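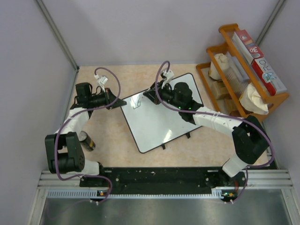 Kleines Whiteboard mit schwarzem Rand auf heller Tischplatte.

Farnska stattet Grundschulen mit kleinen Schreibtafeln aus

Farnska, 23. April 2023. Der Schulverband Farnska beschafft zum kommenden Schuljahr 2.743 Whiteboards im Kleinformat für den Einsatz am Schülertisch. Die Verbandsversammlung hat der Vergabe an den Anbieter Irnik zugestimmt. Die Auslieferung an die Schulstandorte ist für August vorgesehen.

Die Tafeln ersetzen einen Teil der bisher verwendeten Rechen- und Schreibblätter in den Jahrgangsstufen eins bis vier. Sie werden vor allem für Kopfrechnen, Buchstabenübungen und kurze Abfragen genutzt, bei denen das Ergebnis nicht aufbewahrt werden muss. Klassenarbeiten und Lernstandserhebungen werden weiterhin auf Papier geschrieben.

Grundlage der Entscheidung ist ein Probelauf an der Grundschule Flernuvcombe im vergangenen Schuljahr. Dort waren 200 Tafeln zweier Bauarten im Gebrauch, eine mit lackierter und eine mit emaillierter Oberfläche. Nach Angaben der Projektleiterin Wanda Brzozowska zeigte die lackierte Variante schon im ersten Halbjahr Rückstände, die sich mit dem Trockenschwamm nicht mehr entfernen ließen. Bei der emaillierten Variante genügte eine Feuchtreinigung pro Woche. Sie ist in der Anschaffung teurer und wiegt mehr.

Der Verband hat die Anforderungen in der Ausschreibung entsprechend gefasst. Verlangt wurde eine Oberfläche, die nach 2.000 Schreib- und Löschvorgängen ohne sichtbare Schattenbildung bleibt. Der Nachweis war durch ein Prüfprotokoll zu erbringen. Von den eingereichten Angeboten schieden zwei aus, weil das Protokoll fehlte. Ein weiteres, das des Herstellers Tolentino, lag beim Preis vorn, erfüllte aber die Vorgabe zur Kantenausführung nicht.

Offen war bis zuletzt die Frage der Stifte. Sándor Bárány, beim Verband für Lehr- und Verbrauchsmittel zuständig, hatte sich für nachfüllbare Marker auf Wasserbasis ausgesprochen. Sie riechen schwächer als alkoholhaltige Produkte, trocknen jedoch langsamer und verwischen bei Linkshändern leichter. Beschlossen wurde eine gemischte Erstausstattung. Jede Klasse erhält einen Karton mit 50 Stiften und dazu Nachfülltinte in Schwarz und Blau. Rote Stifte bleiben den Lehrkräften vorbehalten. 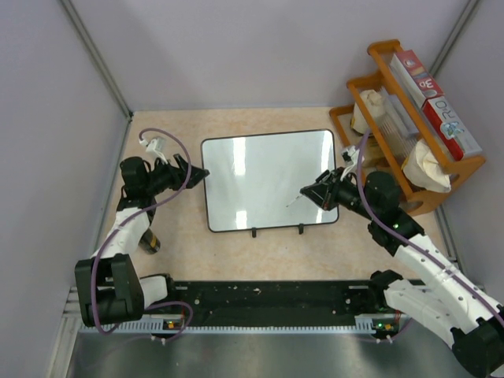
Wer kommt für Ersatz auf, wenn eine Tafel beschädigt wird?
In den ersten beiden Schuljahren trägt der Schulverband die Kosten, danach werden Ersatztafeln aus dem Sachmittelbudget der jeweiligen Schule bezahlt.

Kritik kam aus der Elternvertretung. Deren Sprecher Rogelio Tiongson bemängelte, dass Übungen auf der Tafel zu Hause nicht nachvollzogen werden könnten. Er forderte, mindestens die Schreibübungen der ersten Klasse zusätzlich im Heft zu führen. Der Verband verweist auf die Fachkonferenzen der Schulen, die über den Umfang der Heftführung selbst entscheiden. Eine einheitliche Regelung ist nicht geplant.

Für die Lehrkräfte findet vor Beginn des Schuljahres eine halbtägige Einführung statt, geleitet von der Fachberaterin Doaa El Idrissi. Behandelt werden Einsatzformen im Mathematik- und Deutschunterricht, die Lagerung der Tafeln im Klassenraum sowie die Reinigung. Scheuernde Mittel und Glasreiniger mit Ammoniak sind nach den Pflegehinweisen des Lieferanten ausgeschlossen.

Die vorhandenen Wandtafeln sind von der Beschaffung nicht betroffen. Über deren Austausch berät der Bauausschuss im Rahmen des nächsten Haushalts.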